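The Snack Tray, and the Afternoon That Went With It

Welcome to the snack page! Several of you asked for it after the last get-together, and I promised I'd put something up once I had a quiet evening with a cup of tea, so here we are, and the tea has already gone cold once. For anybody who has wandered in from somewhere else, we are a small group in Jondport who meet to swap packaged snacks from wherever we've been or wherever our relatives have been, and to sit and talk much longer than we planned to. It started in April in my own kitchen with 3 of us and a single bag of sesame candy, and by the time of the gathering on Saturday, November 1, 2025, we needed a proper hall table and a proper tablecloth to go on it.

The tray is the same one we always use. Shewit Gebretsadik found it at the Parnuvberg flea market and talked the man down to almost nothing for it, and I have been told the story of the bargaining so many times now that I could tell it as if I'd been standing there. I do love the gold on the inside. It makes everything you put in it seem like a present, even a plain cracker, and it wipes clean in no time, so you can imagine how fond of it I am by the end of a long afternoon.

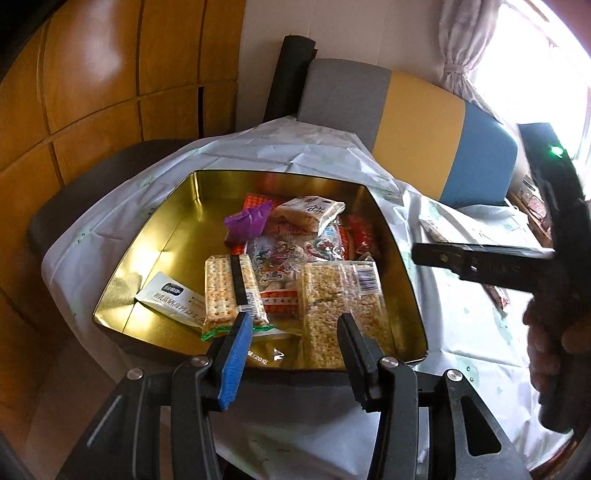
I'll take the crackers first, because I am a cracker person and always have been. Pale, golden, dotted all over with those little holes, and in a clear wrapper so you know what you're getting before you open it. I like mine with a bit of soft cheese, which I realize isn't what everyone would do with them, and Shewit likes hers dipped in tea, quickly, before the corner drops off. We have agreed to let each other be.

The puffed-grain squares were the ones people kept asking me about. If you grew up on those sticky cereal treats from school bake sales, you'll know roughly where you are with a puffed square, though the ones I've had from this sort of packet were lighter and less sweet than my mother's, and they make a terrific mess down the front of a sweater. Open them over the tray. I say this every time and I will go on saying it!

Then there's the big bag with the dragon-like designs, all red and green and white. I'll admit I would have brought home that bag for the artwork alone, and I have asked for the empty one when it's finished with, as I keep a drawer of wrappers I can't bear to throw out. (My husband calls it the archive. He isn't allowed in it.)

The small ones deserve a word too, like the shiny purple one, and the little gold packet marked 20克, which is 20 grams, or a bite and a half if you're me. Small packets are the best thing for a swap. You can take one home in a coat pocket, and if you don't care for it you've only lost a mouthful. A few of us can't read Chinese and are trying to learn the words for the things we like best, starting with the flavors, so I now keep a notebook with the characters copied out in my own very wobbly hand. I'm up to 30 of them, and I can reliably recognize perhaps half on a good day.

A few housekeeping notes while I have you. Please keep snacks in their wrappers until they've gone around the table, so that those of us with allergies can have the label read out. If you bring something homemade, put it on a separate plate with a card next to it. And do bring a bag for your own leftovers, as my car still smells of dried plum from the summer.

Several people asked how to get to us from out of town. Take the Proltirgate road, park behind the hall and come in by the side door, which sticks, so give it a good push. If you get as far as the Gudeta bakery you've gone past us, although you might as well stop in for a roll while you're turning the car around.

This little site has now had over 1,000 visits, which amazes me, and I'm fairly sure 126 of those were my sister. Thank you to everyone who has written in. I read every message and I do answer them in the end. If you know a good salty snack that travels well in a suitcase, please tell me the name of it and where you bought it, and whether it survived the trip.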